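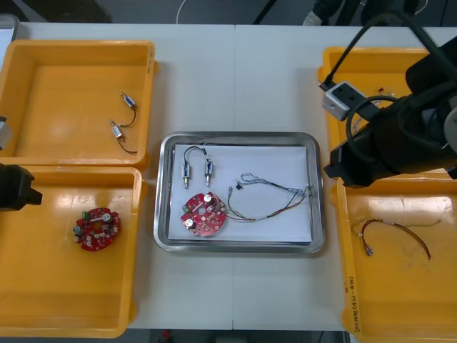

Search this site Go

Unit 4 handout: Batch picking and line-side supply

Read this before the May workshop. It covers the first half of the unit. The costing exercise is on a separate sheet.

1. What a kit is

A kit is the set of parts needed for one unit of work, gathered before the work starts. The person at the bench gets one container and should not have to leave the station. The opposite arrangement is line-side stock, where each part sits in its own bin at the bench and the worker picks as they go.

Most plants use both. Screws, washers and labels stay in bins. Parts that vary from order to order go into the kit.

2. When kitting pays

Kitting moves the picking work from the bench to the store. It does not remove it. Someone still walks the aisles, and the kit takes up a shelf while it waits. It tends to pay when:

- there are many product variants and few units of each
- bench space is short
- the parts are easy to mix up
- a missing part stops the job late, after other work has been done

It pays poorly on long runs of one product. Bins are cheaper there.

3. Worked case: the Dustport plant

The Dustport plant builds pump controllers for Ruvetti. It stocks 800 part numbers, but a single order uses no more than 55 of them. Under the old layout each bench held every common part, and workers walked to the store for the rest. A walk to the store and back took 9 minutes.

The plant changed over in two steps. First it sorted the parts list by how often each part was used. Then it set up a picking area next to the store, with one picker serving the benches on a fixed round every 15 minutes. Walks by bench staff nearly stopped. Picking errors went up at first — the picker was new to the part numbers — and then fell once the shelf labels were reprinted in larger type.

Note that the saving depends on the round being kept. If the picker is pulled away to receive a delivery, every bench waits.

4. Short kits

A short kit is one sent out with a part missing. There are two rules in common use.

Hold rule: the kit stays in the store until it is complete. Bench time is protected, but orders can sit for days.

Release rule: the kit goes out with a shortage slip and the part follows. Work starts sooner, and half-built units pile up.

Fluser, the second plant in our reading, uses the hold rule for small parts and the release rule for enclosures, which are fitted last. Be ready to say whether you would do the same.

5. Reading and preparation

Course reader, chapter on Kołodziej (the warehouse layout case). Skip the appendix. Bring the parts list from Unit 3 with your usage ranking filled in.

Comments

storekeeper_b: In section 3, is the picker's wage counted in the saving or not? The costing sheet leaves it out.

Reply from course staff: Leave it out for question 1 and add it for question 2.

mlt: The release rule caused us endless trouble at my last job. Slips got lost.

evening group: Is the Unit 3 list the long one or the revised one?

Reply from course staff: Revised.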